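4. Setting up the Diria 700 outdoors

Read this section before the first night. Unpack the mount indoors, where dropped screws can be found. Section 5 covers the camera adaptor.

4.1 Placing the tripod

1. Pick a spot with a clear view of the pole. For the Priltasier drive, anything above 30 degrees will do for the other directions.
2. Spread the legs fully and push each foot into the ground until it stops sinking.
3. Turn the leg marked N towards north. A pocket compass is close enough at this stage.
4. Level the head with the round bubble. Adjust the two southern legs only.

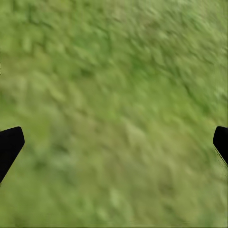

5. Tighten the leg clamps by hand. Do not use pliers, as the threads are aluminium and will strip.

Note: On paving or decking, fit the rubber feet. Decking passes on every footstep, so stand still during long exposures.

4.2 Fitting the mount and tube

1. Lower the mount on to the head and turn the centre bolt until it is firm.
2. Slide the counterweight on to its bar and screw in the end stop.
3. Lay the tube in the rings with the focuser facing up. Close both rings before letting go.
4. Loosen the right ascension lock and move the weight until the tube stays where it is put.

CAUTION: Never leave out the end stop. The counterweight will slide off if the bar tips down.

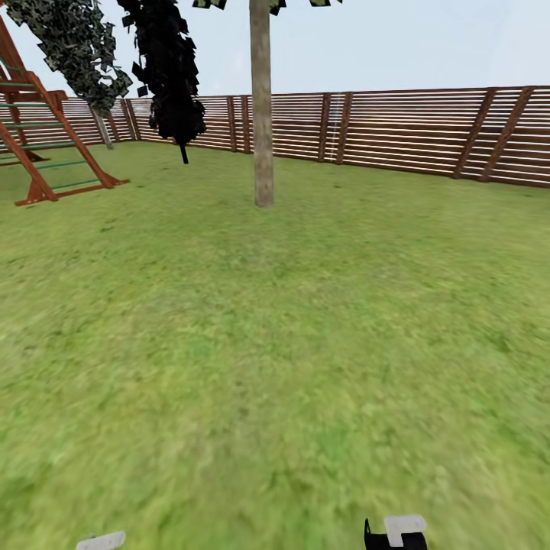 Fig. 4-2. Lawn with a tree and slatted fence.

4.3 Cooling and power

Take the covers off and let the mirror settle before you judge the view. Stars that look swollen or boil at high power usually mean the tube is still warmer than the air. In May it can take most of an hour.

1. Connect the Özkan battery pack to the socket marked 12 V. Other packs may be used if the plug is centre positive.
2. Switch on the hand controller. It shows code 886 while it checks the motors, then the main menu.

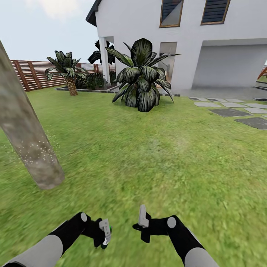 3. Enter the time and your latitude. The controller keeps the latitude when switched off, but not the time.
4. If 886 stays on the screen, switch off, reseat the motor cable and try again.

4.4 Polar alignment

1. Look through the polar scope and find the pole star.
2. Use the altitude and azimuth bolts to bring it to the small circle — loosen one side before tightening the other.
3. Fit the 500 mm Disex guide scope, if you have one, and check the balance again.

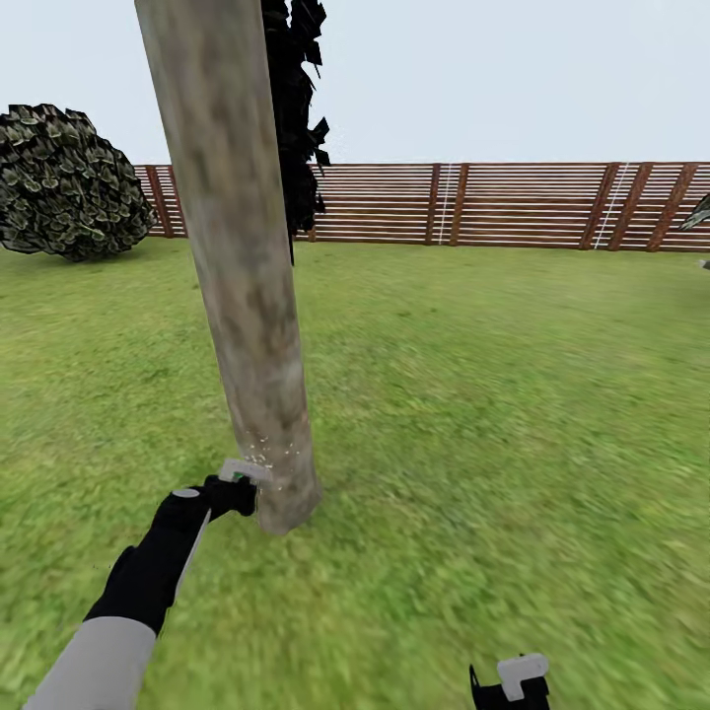 Séverine Hamel writes that she kept losing alignment at this step until she began nipping up both azimuth bolts together, a quarter turn each, and looking through the polar scope once more afterwards. We agree, and suggest doing the same whenever the guide scope has been added or taken off.

CAUTION: Do not point the tube at the Sun without the full-aperture filter. Cap the guide scope as well.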